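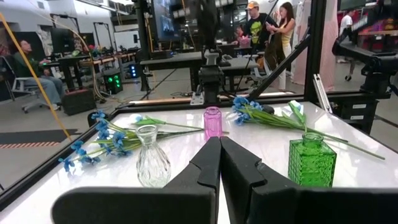
Ereignisprotokoll nach einem Besucherunfall anlegen

Stand: 19. März 2025

Diese Anleitung gilt für Einsatzleitungen und Ordnungsdienste im Stulside sowie in der Vörös-Halle. Sie beschreibt, wie nach einem Sturz oder einem anderen Unfall mit Besucherbeteiligung das Ereignisprotokoll in Janance angelegt, ergänzt und abgeschlossen wird. Die Erstversorgung und die Alarmierung der Rettungskräfte sind in der Notfallkarte geregelt und haben in jedem Fall Vorrang. Mit dem Protokoll wird erst begonnen, wenn die verletzte Person versorgt wird und die Unfallstelle gesichert ist.

Voraussetzungen

Benötigt werden ein Dienstgerät mit angemeldetem Janance-Konto (Rolle „Erfassung“ oder höher), der Blockplan der Veranstaltungsstätte und der Vordruck Z2 in Papierform. Der Vordruck liegt in jeder Abschnittsleitstelle aus. Er ersetzt die Eingabe im System nur bei einem Netzausfall und wird später nachgetragen.

Schritt 1: Unfallstelle festhalten

Absperrung so setzen, dass der Bereich einschließlich Zugang und Geländer unverändert bleibt. Gegenstände am Boden werden nicht bewegt, sofern sie keinen Rettungsweg versperren. Muss etwas bewegt werden, ist die ursprüngliche Lage vorher zu fotografieren oder in den Blockplan einzuzeichnen.

Zu fotografieren sind die Übersicht aus zwei Richtungen, die Stelle selbst, der Bodenbelag, die Beleuchtung und vorhandene Beschilderung. Bei Stürzen auf Treppen kommt eine Aufnahme mit angelegtem Maßstab hinzu. Verletzte Personen werden nicht fotografiert. Hat die Polizei die Stelle übernommen, entfallen eigene Aufnahmen, bis sie wieder freigegeben ist.

Schritt 2: Ersteintrag anlegen

In Janance den Menüpunkt „Ereignis“ öffnen und „Neu“ wählen. Der Ersteintrag muss innerhalb von 30 Minuten nach Eingang der Meldung gespeichert sein. Pflichtfelder sind Uhrzeit der Meldung, Block, Ebene, Art des Ereignisses und meldende Dienstnummer. Die Uhrzeit des Unfalls steht in einem eigenen Feld. Ist sie nicht bekannt, bleibt das Feld leer — geschätzte Zeiten gehören mit dem Zusatz „geschätzt“ in das Freitextfeld.

Das Freitextfeld enthält ausschließlich Beobachtungen. „Person liegt am Fuß der Treppe, Handlauf auf der rechten Seite gelöst“ ist zulässig. „Person ist wegen des defekten Handlaufs gestürzt“ ist eine Bewertung und wird bei der Prüfung zurückgegeben. Gleiches gilt für Vermutungen zu Alkohol, Vorerkrankungen oder Absicht.

Schritt 3: Zeugen erfassen

Je Zeuge ein eigenes Blatt verwenden. Aufgenommen werden Name, Erreichbarkeit, Standort zum Zeitpunkt des Unfalls und die Angabe in eigenen Worten. Zeugen sind getrennt zu befragen. Offene Formulierungen verwenden („Was haben Sie wahrgenommen?“) und keine Antworten vorgeben. Die Angaben sind freiwillig; möchte jemand nichts sagen, wird lediglich der Standort im Blockplan markiert.

Aussagen von Kindern werden nur im Beisein einer Begleitperson aufgenommen. Im Zweifel der Polizei überlassen und im Protokoll vermerken, dass ein Kind anwesend war. 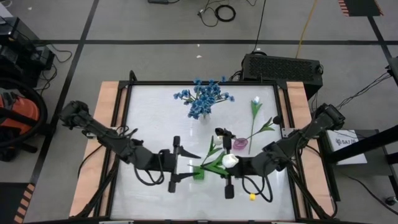
Wer darf das Protokoll nach dem Speichern noch ändern?

Änderungen am Ersteintrag nimmt ausschließlich die Einsatzleitung vor, und zwar als Nachtrag mit Zeitstempel. Der ursprüngliche Wortlaut bleibt dabei sichtbar. Konten mit der Rolle „Erfassung“ können eigene Einträge lesen und Anlagen hochladen, aber keinen Text überschreiben.

Schritt 4: Videodaten sichern

Die Kameraanlage der Firma Zovton überschreibt ihre Aufzeichnungen nach 48 Stunden. Die Sicherung muss deshalb noch am Veranstaltungstag angefordert werden. Dazu im Ereignis die Schaltfläche „Sicherung anfordern“ betätigen, Kameranummern aus dem Blockplan übernehmen und den Zeitraum eintragen. Vor und nach dem gemeldeten Zeitpunkt genügend Vorlauf und Nachlauf wählen, bei unbekannter Unfallzeit ungefähr 30 Minuten in beide Richtungen.

Die Anforderung erzeugt eine Vorgangsnummer. Sie ist in das Feld „Video“ einzutragen, sonst lässt sich das Protokoll nicht abschließen. Eine Sichtung der Aufnahmen durch den Ordnungsdienst findet nicht statt. Mitschnitte vom Monitor mit dem Mobiltelefon sind untersagt.

Schritt 5: Anfragen von außen

Presseanfragen werden an die Pressestelle verwiesen. Das Personal vor Ort bestätigt weder Verletzungen noch Namen, Alter oder Verwandtschaftsverhältnisse. Angehörige werden nicht über Funk oder Lautsprecher namentlich ausgerufen, sondern durch die Einsatzleitung in den Betreuungsraum gebeten. Todesnachrichten überbringt die Polizei.

Jede Anfrage wird mit Uhrzeit und Absender im Reiter „Kontakte“ notiert, auch wenn keine Auskunft erteilt wurde.

Schritt 6: Abschluss

Das Protokoll ist innerhalb von 7 Tagen abzuschließen. Vor dem Abschluss prüft die Einsatzleitung:

Pflichtfelder vollständig
Fotos mit Block und Blickrichtung beschriftet
Zeugenblätter eingescannt, Originale im verschlossenen Fach
Vorgangsnummer der Videosicherung eingetragen
Freigabe der Unfallstelle mit Uhrzeit vermerkt

Fehlt ein ärztlicher oder polizeilicher Bericht, wird das Protokoll trotzdem abgeschlossen und mit dem Status „Unterlagen ausstehend“ versehen. Die Wiedervorlage setzt das System automatisch.

Häufige Fehler bei der Eingabe

Block und Ebene werden vertauscht, vor allem in der Vörös-Halle, wo beide mit Ziffern bezeichnet sind. Maßgeblich ist der Blockplan — die Beschriftung auf den Eintrittskarten weicht auf der Ostseite ab. Die neuen Pläne mit einheitlicher Bezeichnung liegen ab April in den Leitstellen.

Doppelte Ereignisse entstehen, wenn zwei Abschnitte denselben Unfall melden. In diesem Fall nichts löschen, sondern beide Einträge über „Verknüpfen“ zusammenführen. Führend ist der zuerst gespeicherte Eintrag.

Bricht die Verbindung während der Eingabe ab, behält Janance den Entwurf auf dem Gerät. Er wird nach erneuter Anmeldung unter „Entwürfe“ angezeigt und muss von Hand gespeichert werden.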